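Training on the Wrong Wood

A simulation study at Kenbridge asks how much of a picking policy's skill depends on the tabletop under the objects

The standard complaint about robot policies trained in simulation is that they fail on contact with a real table. The standard remedy is to make the simulated tables more varied. Textures are swapped, lights are moved, cameras are shaken by a few degrees, and the policy is expected to learn that none of it matters. How much of this variation is needed, and of which kind, has mostly been settled by habit.

Maricel Dimaculangan's group at Kenbridge has spent the period since February trying to measure it. Their method, named Jundurano after the script that generates the scenes, holds the objects and the motion fixed and changes one visual factor at a time. The same trajectory is rendered again and again: once with a new tabletop, once with a new floor, once with a new set of walls. A policy trained on one set is then tested on the others. The arm's joint angles are identical across versions, so any difference in the resulting policy has to come from the pixels.

The training set holds 1477 trajectories of a single arm with a two-finger gripper picking up items on a table. Fruit and drink cans make up much of the object list. Fruit was chosen for its rounded, uneven shapes, and cans for their printed labels, which give a vision network strong edges to hold on to. The group expected the cans to be the easy case and the fruit to be the hard one.

The tabletop turned out to matter more than either. Wood grain is a difficult background for a small network. It has long parallel lines, closed rings at the knots, and colors that overlap with those of some fruit. In early runs, the attention maps of the baseline policy showed a clear response at knots, at times stronger than the response at the object the arm was meant to reach.

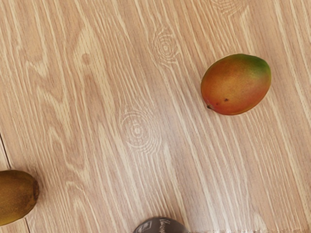

Magdy Kabbaj is not persuaded that this is a finding about wood. A network that looks at a knot, he argues, is a network that has seen too few knots, and the cheap answer is to render more of them before drawing any conclusion about texture in general. He would also like to see the attention maps dropped from the argument altogether. They show where a signal is large, he says, and leave open whether the signal had any effect on the action.

Dimaculangan accepts the second point. The current version of the study relies on a swap test instead. The rendered table is replaced partway through a trajectory, the policy's predicted action is recorded before and after, and the distance between the two predictions is taken as the sensitivity score. A policy that ignores the table should score near zero. The test is run on 698 held-out trajectories, none of which shares an object layout with the training set.

On the first point, the two positions remain apart. The group did render more wood. Going from a small pool of tabletop textures to 300 lowered the average sensitivity, with most of the gain coming early. Past that level, the curve flattened. Adding textures of the same general type gave little further benefit, while adding a few plain, single-color surfaces lowered the score again. The group's reading is that the policy needs to see cases in which the background carries no structure at all, so that structure stops being a usable cue.

The floor and walls were treated separately. Most domain randomization work lumps them together with the table as "background," but they occupy a different part of the camera view and have a different relation to the task. A patterned tile floor has high contrast and sharp repeated edges. It also lies well away from any point the gripper will visit. The swap test gave low floor scores for views from directly overhead, where little or no floor is in view, and higher scores for the angled views that take in the arm, the table, and part of the room.
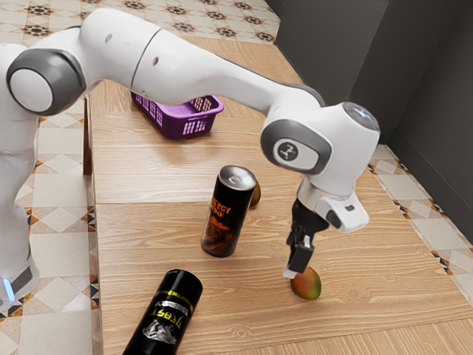

Clutter was the last factor. Each layout in the set contains a target and a variable number of other items, placed without regard to whether they block the camera's line of sight. Partial occlusion is therefore common, and the group made no attempt to filter it out. In 332 of the held-out trajectories, the target is at least partly hidden at the first time step from at least one camera. Sensitivity to the tabletop was higher in this subset. When less of the target is visible, the policy leans more heavily on whatever else is in view, and the table is usually the largest thing in view.

This has a practical consequence for anyone with a fixed rendering budget. The usual approach is to spread texture changes evenly over all layouts. The Jundurano results suggest spending more of them on layouts with occlusion and fewer on those with a clear line of sight. The group tested such a schedule using the same total number of renders and found lower sensitivity in the occluded subset, with no measurable change in the rest.

Several limits should be noted. The study covers one arm and one gripper. All scores come from simulation, and the link between a low swap score and reliable picking on hardware has not been established. The Forkau renderer used for the work handles soft shadows well but simplifies reflections, so glossy tabletops were left out. A second renderer, Bañez, is being fitted to the same pipeline, mainly to check whether the flattening of the texture curve is a property of the policy or of the images it was given.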